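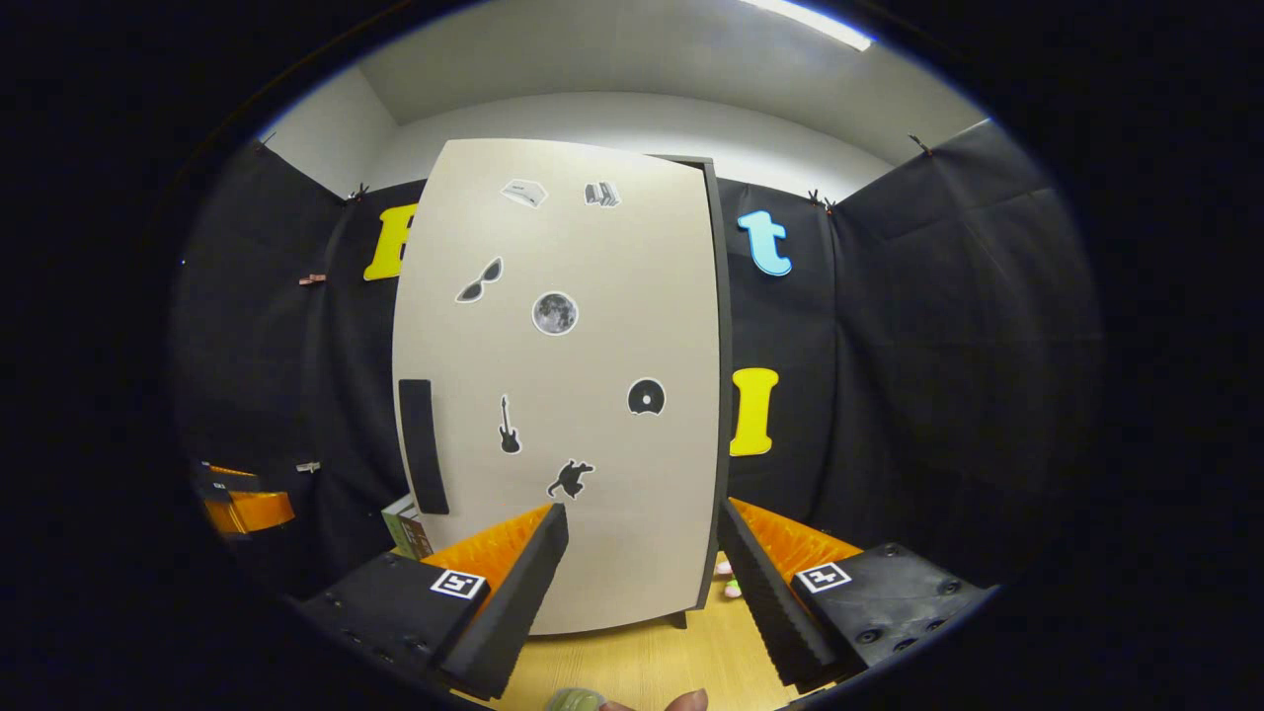

View from the gripper camera, with the stickered door between the fingers.

If you're building a hand-held gripper to teach a robot arm at home, the hardware is the fun bit. Mine's called Plurnitz (don't ask, I was tired) and it took a fair few evenings at the Mogensen shared workshop to get the fingers and camera mount right. Then I sat down to record my first door demos and found out how much the table setup matters. So this page is all about that, and you can do it in an afternoon.

1. Hang your backdrop
I use black fabric on the back and side, held along the top with binder clips. Mine had a nasty habit of sagging, so go mad with the clips. Don't iron it, a few folds are fine! Then pin some big foam letters to it. Bright yellow and light blue stand out beautifully against black, and they give the tracking something to hang on to when you swing the gripper about.

2. Dress up the door
A plain cream panel is horrible for tracking — there's just nothing on it. I went through my sticker stash and put on a guitar, a moon, a cat, some sunglasses, a stack of books and whatever else was in the tin. Keep them well spread out and leave the handle clear. Wipe the panel with metho first or they'll peel by the next session.

3. Check your finger markers
Each finger wants its own square marker, flat and facing the camera. The software uses them to work out how wide the jaws are open. I glued one on slightly crooked and lost a whole night to it. If you're running the Citside scripts like me, set the marker size to 19 mm in the config before you print.

4. Do a test grab
Fisheye lenses bend everything, so the door will look like it's got a beer belly. Ignore that. Hold the gripper so the door sits between the fingers, start recording, then move in slowly and close on the handle. I keep my colour settings locked, otherwise the overhead fluoro sends the exposure all over the shop.

5. Record, then look at the tracking
My first batch was 63 clips and I had to bin heaps of them for moving too fast. Second go, after the stickers went on, I lost 2. Slow down more than feels natural — especially on the way in.

Next page covers exporting the clips and cleaning up the path data.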